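I have been meaning to write about moving house for ages now, and every time I sit down to do it I end up looking for the good scissors, which went into a box in July and haven't been seen since. So I'm writing it with no scissors and a pot of tea, and you'll have to forgive me if I wander.

We left the flat in Briem after six years. I'd told myself I wasn't the sentimental sort, and then I stood in the empty kitchen and got quite tearful over a cupboard door that had never shut properly (I'd cursed that door every single morning!). Ayten Canpolat from downstairs came up with a tray of cheese pastries and a card signed by everyone on the stairs, including the man at the top who I'd only ever nodded to. We ate the pastries sitting on the floor, and she told me all over again about the winter the pipes froze, and I didn't mind hearing it one bit.

The new place is in Zustthorpe, up the hill behind the bakery, and it's bigger and quieter and I'm still not used to either. For the first fortnight I kept waking at five and listening for the number 2 bus. There isn't one - there's a blackbird instead, and he is every bit as loud.

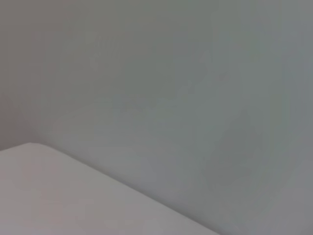
What I miss most is knowing people. In Briem I couldn't buy a pint of milk without three conversations, and I used to grumble about it, and now I'd give a good deal for somebody to stop me and complain about the bins. I did have a lovely chat on Monday with Ilgın Saraç, who has the house with the green gate and grows far more beans than one family can eat. I came home with a carrier bag full of them and an invitation to supper, so perhaps it's starting.

We've still got boxes in the hall, and the one marked "kitchen - urgent" turned out to be full of Christmas lights. I'm having beans for tea again. If anyone has a good way of freezing them, do leave me a comment, and if you've borrowed my scissors at any point, I'd like those back too.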